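Keeping a Home Classroom Corner in Order

Teaching at the kitchen table sounds lovely until it is time to lay the table for tea and there are spelling cards under the bread board, a glue stick in the fruit bowl and half a story about a haunted lighthouse stuck to the butter dish. We have taught reading and writing at home for a good while now, and these are the household habits that have lasted. Take whichever suit you and leave the rest.

Start with the paper, which breeds. I keep one shallow tray for work in progress and one for work that is finished, and I let nothing live anywhere else. When the finished tray is full we sit down together and choose 3 pieces to keep, and the others go for shopping lists (the backs are perfectly good). Our kept pieces go in a Ninska box file that lives on top of the dresser, with the year written on the spine in pencil.

Word cards last far longer if you cover them. Clear sticky-backed plastic is cheaper than laminating and you can do it with a ruler and a bit of patience – lay the card face down on the plastic, smooth from the middle outwards, and trim the corners round so they don't catch. I did a set of 54 over two evenings with the wireless on and thoroughly enjoyed myself. Felt pen comes off with a damp cloth, and if somebody has used the wrong sort of pen, a dab of hand sanitiser on kitchen paper will usually shift it.

Pencils next. Sharpen them all at once, in the evening, over a sheet of newspaper, and stand them point up in a jam jar. A second jar takes the blunt ones as the day goes on. It saves such a lot of wandering about, and you'd be surprised how many lost trains of thought begin with a trip to the sharpener!
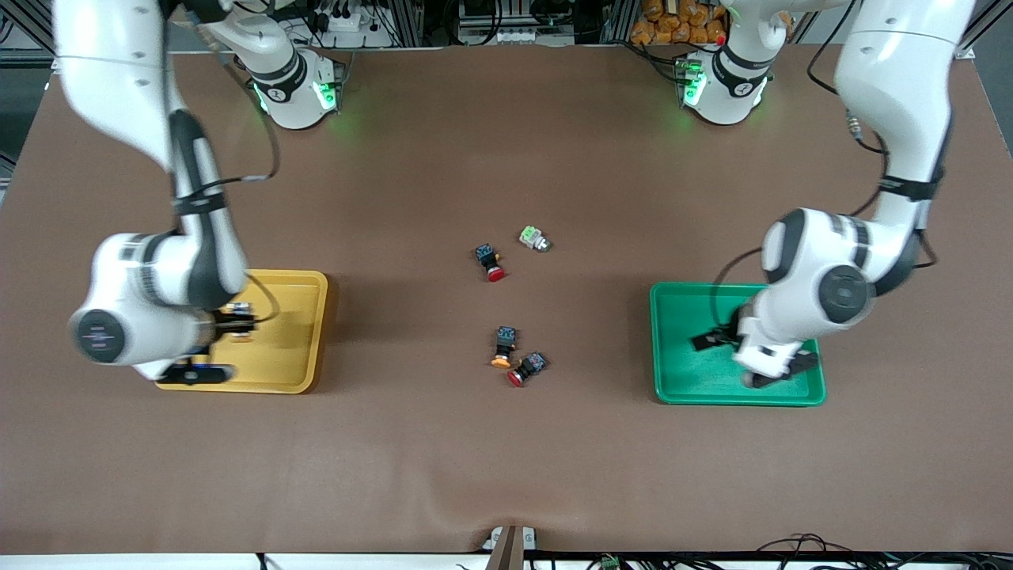 One reader in Prutham wrote to say that the two jars had worked well for pencils but did nothing for her rubbers, which vanished at a rate she could hardly credit. She now threads each one on a loop of string with a darning needle and hangs it from a cup hook under the shelf. She added that she covers her word cards with old document wallets cut down to size, and they have stood up to a whole winter of sticky fingers.

I have tried the string since and can recommend it, though do knot it twice.

For reading books, a washing-up bowl is better than a shelf while children are small. They can see the covers, they can carry it to the sofa, and tidying up means putting things in a bowl, a job within anyone's reach. Torn pages want proper mending tape, as ordinary sticky tape goes yellow and brittle. Put a strip of greaseproof behind the page while you work so that you don't join it to its neighbour. I speak from experience.

Glue on the table top comes off with warm water and a little washing-up liquid if you leave the cloth lying on it for ten minutes first. Ink is harder. On our old scrubbed table I use a paste of bicarbonate of soda, rubbed gently with the grain, but please try it somewhere out of sight before you go at the middle. Varnish and polish can both turn cloudy.

Lastly, have a place for the things that are nobody's favourite: the dried-up pens awaiting judgement, the odd dice, the alphabet with no letter Q. Mine is a biscuit tin. Every April it gets emptied out on to a tea towel and sorted, and whatever hasn't been missed goes out.

Last updated December 14, 2018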